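Minutes of the Jiseo players' club, September meeting, 7pm

Lempi Nieminen here, taking the notes again, so blame me for the spelling. We had 39 people in, a few of them dialling in with very crackly microphones, and Mofokeng's lot turned up late as usual (welcome anyway!).

Last month's minutes were agreed. I'd missed out the bit where we voted to keep voice chat on for beginners' night, so that's now been put back.

Jekley tournament. We've got 215 sign-ups, which I'm still grinning about — last spring we struggled to fill a bracket! Teams will be of up to 2 and the map list stays as it was. There was a long grumble over whether the harbour map is fair on whoever starts by the water. I think it isn't, but I was outvoted. Brackets go on the forum once I've checked the names.
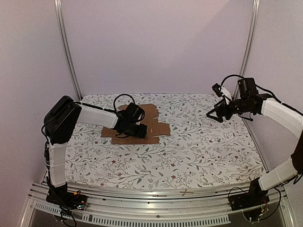
Flat cardboard on the flowery table cover.

Nosico co-op nights. The server fell over twice during the last one and we lost a good save, which upset people. We agreed to move to the bigger server for a trial month and back up before every session. I'll write the steps down, as at the moment they only live in my head.

Cross-play. The consoles can join from the next patch, or so the patch notes say. Mofokeng will test it and post what happens.

Any other business. Someone asked for a retro evening and got a big cheer — ideas in the forum thread please, and no more racing games!

Finished at 8.40pm. Next meeting same time next month.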